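8/31/22

A few people asked what I did with the kitchen table after my last post, so this is a thread about pine tabletops. Long one. Mute me if you don't own a table.

I bought mine second-hand in Idport in March. The ad said "solid wood, some wear". The wear was a black ring from a plant pot and a finish that had gone sticky at the end where people sit.

Pine is soft. You can dent it with a fingernail, and a kid with a fork can do a lot more. If that's going to bother you every day, buy maple or birch and spend the extra money up front.

I don't mind dents. What I mind is stickiness, which on mine was old varnish breaking down under years of hands and dish soap. No amount of wiping fixes that. It has to come off.

I started with a scraper. It was slow but quieter than the sander, and it doesn't fill the kitchen with dust. Once the varnish was off I went over the top with 120 grit, then 180, always along the grain.

Don't go finer than that if you're using oil. I did a test board at 320 and the oil sat on top and stayed shiny in patches.

The black ring was a water stain and went deep. Oxalic acid crystals in warm water took most of it out. Gloves, eye protection, windows open, and rinse it well afterwards. Do the entire top or you'll get a pale circle where the dark one used to be.

Colour is where most people get upset. Fresh pine is pale, and it goes yellow and then orange with light. Clear oil makes it yellower on day one.

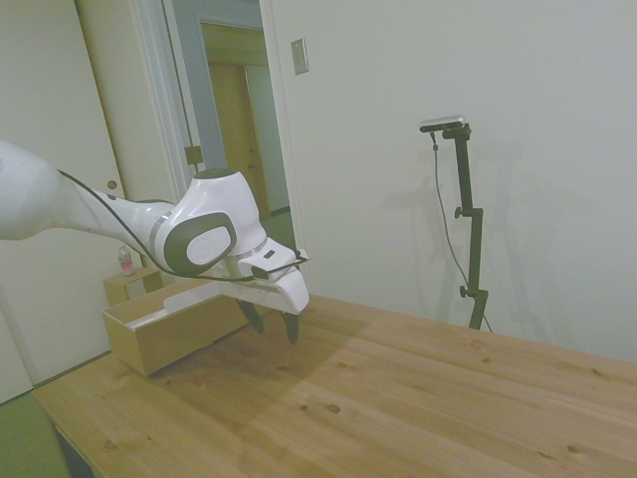 Light pine tabletop. The colour I was after.

If you want to hold it at that shade you need a bit of white pigment in the oil. I used Tivora hardwax in their lightest tint. A 900 mL tin did the top and the legs and there's enough left for touch-ups.

I got it at Prirara, the paint place behind the tire shop. They'll let you try a tint on a scrap if you bring your own scrap. Bring pine. The tint looks completely different on spruce.

Thin coats. Mine took two on top and one on the legs. Put it on with a white pad, wait until it starts to drag, then wipe off everything you can. If it feels like you've wiped off too much, it's fine.

Lay the oily rags flat outside to dry, or put them in a metal can of water with a lid. They can heat up and catch fire when they're bunched up. Please don't skip this one.

I waited 13 days before putting anything heavy on it. The tin says less, but it was humid that month and I could still smell it.

Total was $221 for the table, oil, paper and pads. The oil was a bigger part of that than I'd like.

Since then: coffee wipes off, red wine wipes off if you get to it the same evening, and a hot pot left a mark. That's on me. I lightly sanded the spot and oiled it again and you have to look for it.

For cleaning I use a damp cloth and a small squirt of plain soap. No vinegar, no spray with bleach in it, no melamine sponge — those take the finish off faster than you'd think.

Someone asked about knots bleeding sap. I have one that does it near the heater. I wipe it with methylated spirits and leave it alone. Shellac would seal it but would show as a shiny spot under the oil.

Also asked: placemats. Take them off the table between meals for the first few months or you'll end up with rectangles where the wood didn't darken. I had 5 of them on my old table, very tidy, permanent.

Next job is the bench, which is a different wood and painted, and I haven't worked out what's under the paint. Will post when I've got a corner stripped.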